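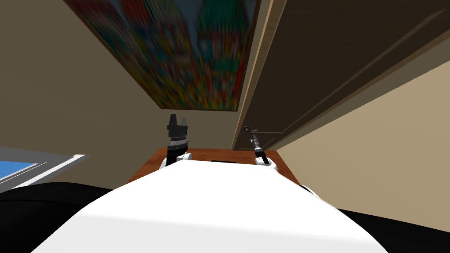 How to Set Your Day Rate in Your First Year

By Beatriz Serrano

Most people who leave a job to work for themselves set their first rate by taking their old salary and dividing it by the number of working days in a year. The result is too low. It leaves out taxes, insurance, slow weeks and all the hours you will spend on work you can't bill.

You need a spreadsheet or a sheet of paper, your bank statements from the past few months, and an hour without interruptions.

Step 1: Add up what you need to live on

Go through your statements and write down rent or mortgage, food, utilities, transportation, debt payments and anything you pay once a year. Car registration is the one people forget. Multiply the monthly items by 12 and add the yearly ones.

Step 2: Add the cost of being in business

List software, equipment, health coverage, accounting help and professional dues. When I started Lenditz I left out bank fees and the cost of replacing my laptop, and I felt both by February.

Step 3: Add taxes and savings

Ask an accountant what share of your income to set aside for your state and situation. Don't copy a figure from a friend in another line of work. Add whatever you want to put toward retirement.

Step 4: Count your billable days honestly

Start with 52 weeks. Take out 6 for vacation, holidays and sick days. That leaves 46 weeks, or 230 working days. Now take out the time for finding clients, sending invoices and answering email. In my first year I billed 100 days. If you have no clients lined up, use a number close to that.

Step 5: Divide

Divide the total from steps 1 to 3 by your billable days. If the total is $62,000 and you expect to bill 100 days, your rate is $620. Going below it means you are paying for part of the job yourself.

Step 6: Check it against the market

Ask at least 5 people who do similar work what they charge. Ask what they quote and also what they end up getting, as the two can be far apart. If your number is well above theirs, look at your costs again or look for a different kind of client.

Putting the rate in writing

State the rate, what a day includes and when payment is due. I ask for payment within 14 days. Larger companies may insist on longer terms, so find out before you agree to start.

Review the rate every six months. Tell existing clients about an increase at least one full billing cycle ahead, in a short email with the new rate and the date it begins.

Last updated 28 March 2026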